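Clodstead Parades and Observances: README

Hi, and thanks for downloading this! It's a table of public holiday events in two towns, Clodstead and Brekby, put together by me (Imani Esposito) with a huge amount of help from Otis Blackwood, who typed up more old newspaper notices than any person should have to. The current version is from February 2025.

What's in it

There are 1,000 rows, and each row is one event: a parade, a wreath laying, a pancake breakfast, a fireworks show, a tree lighting, that kind of thing. Of those, 600 are from Clodstead and the rest are from Brekby. If a parade ended in a picnic and the paper treated the picnic as its own event, it gets its own row. If the paper just mentioned hot dogs in passing, it doesn't. I went back and forth on that for weeks and I still change my mind when I reread the Labor Day rows.

The files

events.csv is the main table.
places.csv has the starting point and end point of each route, spelled the way we settled on.
sources.csv tells you which notice or program each row came from.
notes.txt is me talking to myself, but please do read it before you email me (it answers a lot).

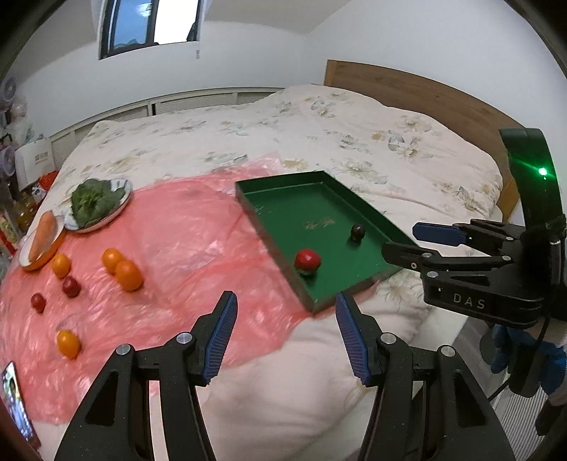 Two black grippers and a pale duvet. The one on the right has DAS on its side.

Columns you'll probably want

event_id: a plain number, never reused, even when I delete a row.
town: Clodstead or Brekby, spelled out.
holiday: the name we'd use today. Older notices say Decoration Day, and I filed those under Memorial Day.
holiday_as_printed: whatever the paper called it, typos and all.
date_held: the day it really happened, if we know it. Rain moved a lot of parades!
date_planned: the day it was supposed to happen.
route: free text, a bit of a mess, sorry.
bands: names of marching bands, separated by semicolons.
weather: only filled in when the paper said something about it.

There are other columns too, mostly leftovers from when this was one giant spreadsheet. You can ignore anything that starts with old_ and you won't miss a thing.

How we collected it

Otis worked through the bound newspapers at the Brekby library and I did the Clodstead side, mostly from printed programs that people had kept in drawers. We each typed up our own town and then swapped and checked each other's work. Where we disagreed, the row has a "check" in the last column. There are 32 of those left. If you grew up on the parade route and remember which way the Fourth of July parade turned after the Wojcik bakery, I would love to hear from you, because the program says left and the newspaper says right.

Things to watch out for

Flags at half-staff are only recorded when a notice mentioned them. A blank doesn't mean the flags were flying high, it means the paper didn't say. Same with speeches, and same with the moment of silence, which I'm sure happened every single year and shows up in a handful of rows.

Brekby moved its Harvest Parade to September at some point and the paper never explained why. The date columns are right. Please stop sending me corrections for that one!

Crowd sizes are copied straight from the paper. I don't believe half of them. There's one Veterans Day in Clodstead with a crowd larger than the town, and I left it in since I'm not going to argue with a reporter who was standing there.

Also, 6 rows have no date beyond the year. They sort to the top if your program puts blanks first, so don't panic when you open the file and it looks broken.

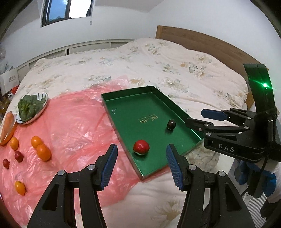
Can I use the table for a school project or a town website?
Go right ahead, as long as you name both of us and say which version you used. You don't need to ask first, though I do like hearing where it ends up.

Reading the file

It's a regular comma-separated file in UTF-8. Any spreadsheet will open it. If your dates turn into odd numbers, set both date columns to text when you import. I used a little script called Pliltent to merge the two towns, and it's in the tools folder if you want to rebuild the table from our raw typing. It's slow and it complains about semicolons, but it works on my laptop.

What's next

Otis wants to add Christmas window contests. I want to finish the band names first, especially the Brekby high school band, which seems to have changed its name every time it got new uniforms. Corrections go in the fixes folder, one per file, with the event_id on the first line.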